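3.2 Aufgabe und Simulationsumgebung

Ich gebe zu, dass wir uns im August noch viel zu viel vorgenommen hatten (Hicham Erraji wollte gleich eine ganze Küche!), und so ist unsere Aufgabe im Projektseminar dann Stück für Stück kleiner geworden. 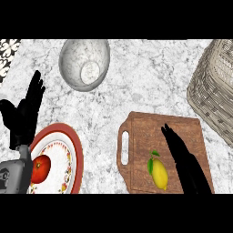 Abbildung 3: Zweiarmige Simulation mit Schüssel, Teller mit Tomate und Schneidebrett mit Zitrone.

Übrig geblieben ist das Umräumen: Beide Arme sollen je ein Teil greifen und in die Schüssel legen, ohne sich dabei in die Quere zu kommen. Klingt nach einem Nachmittag Arbeit, hat uns aber fast 10 Wochen gekostet, und das meiste davon ging für die Greifpunkte drauf. Die Tomate ist einfach rund, da kann man von überall kommen, aber bei der Zitrone mit ihren Blättern haben Giorgia Rizzi und ich uns richtig die Zähne ausgebissen! Am Ende haben wir die Blätter aus der Kollisionsprüfung herausgenommen, was ich bis heute ein bisschen geschummelt finde.

Für das Training haben wir 3000 simulierte Durchläufe erzeugt, dazu kamen 135 Demonstrationen, die wir im Seminar von Hand ferngesteuert haben (Jianhua Qin mit Abstand die meisten, danke noch mal dafür). Lage und Drehung der Gegenstände werden vor jedem Durchlauf neu gewürfelt, die Schüssel bleibt dagegen immer in der hinteren Hälfte der Arbeitsfläche. Als gelungen zählt ein Durchlauf nur, wenn am Schluss beide Früchte in der Schüssel liegen – halbe Punkte gibt es bei uns nicht. Wie streng das ist, haben wir erst bei der Auswertung gemerkt, dazu mehr in Abschnitt 4.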